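Second life for the office tower

The workshop is at the back of a unit in Illesham, behind a firm that sells carpet tiles. It takes in old desktop computers from offices and schools, strips them down, sorts the parts and puts the good ones back together. The business is called Winska, and its owner has been repairing computers for most of her working life. She agreed to talk on condition that we left her name out, as she gets enough calls at home already.

I asked her first what comes through the door.

"Office towers, nearly all of it," she said. "People think it will be laptops, but laptops get taken home and lost. A tower stays under a desk until the lease is up. Then we get 68 of the same thing on one lorry."

That was the size of the last delivery in July, from an insurance office at Flasholm. She likes a batch of identical machines. Once she has opened one, she knows where everything is in the rest, and a part that is bad in one can be replaced from another.

The towers are worked on lying down, with the side panel off and the board facing up. She said she was taught to do it upright and gave that up early on.

"You drop a screw in an upright case and it goes under the board. Lay it flat and you can see where it went. Most of the time, anyway."
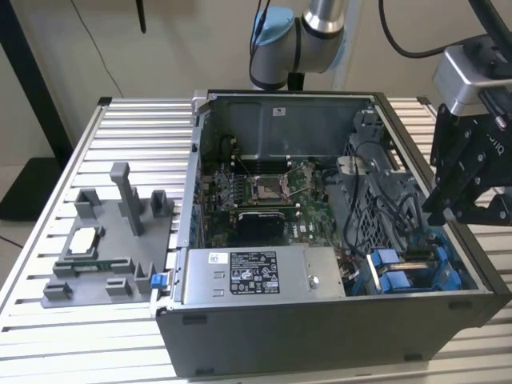
The processor and the memory are the parts she is most careful with. The processor comes out once the lever has been lifted and the frame opened, and it has to be picked up by its edges. She does not let anyone put one down on a bare bench.

"It wants a place of its own. I've seen them put in shirt pockets. I've seen one in a saucer. If it has a set place, you know where it is when the phone rings and you come back ten minutes later."

Memory is easier. The clips at the ends of the slot are pushed back and the module lifts out. She tests every module before it goes on the shelf, and labels it with the size and the date. Modules that fail go into a tub for the recycler.

I asked whether dust was a problem. She said it depended on the building. Machines from upstairs offices are usually fine. Machines from anywhere with a carpet and a fan heater are not, and she takes those outside to clean them before they come near the bench.

The part she worries about with new starters is the socket.

"Once the chip is out, the contacts are open to the air. You don't touch them. You don't lean over with a sleeve hanging down. If you bend one you can sometimes get it back with a needle and a magnifier, but I would not promise that to a customer."

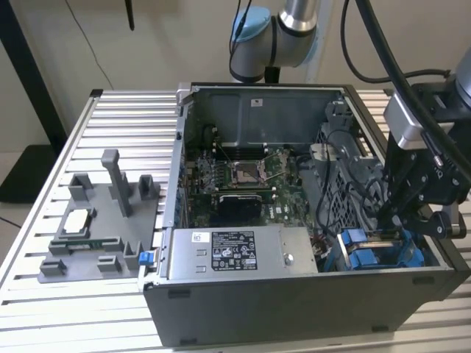

She keeps a box of plastic socket covers for boards that will be left for more than a day. They came with new boards bought years ago, and she never threw them away. There are not enough of them now, and she has been asking other repairers for spares.

Power supplies she treats differently. They are tested on a load and then either kept or scrapped, and they are never opened. The label tells her what she needs to know about the output, and she writes the test result next to it in pen.

"Someone will always say they can fix one for the price of a capacitor. They probably can. I don't want it done here."

Drives are removed first, before any other work, and go into a locked cabinet to be wiped. The plastic carriers stay with the case. She was firm on this point. A case without its carriers is hard to sell, and buying them singly costs more than people expect.

It takes her 7 minutes to strip a tower she knows well. A new starter might need half an hour, and she prefers that they do. Rebuilding takes longer, with fresh thermal paste to put on and the cables to route so that the panel will close.

The finished machines go to a shop called Mathur, two streets away, which sells them with a short guarantee. In the past year five have come back. Two of those had a loose memory module, and she put them right while the customer waited.

I asked if she would ever move on to something newer. She said the newer small desktops have less in them that can be changed, and she finds them dull to work on. The towers will keep coming for a few years yet. There was another load due from Flasholm on the Monday, and she still had to clear the shelves for it.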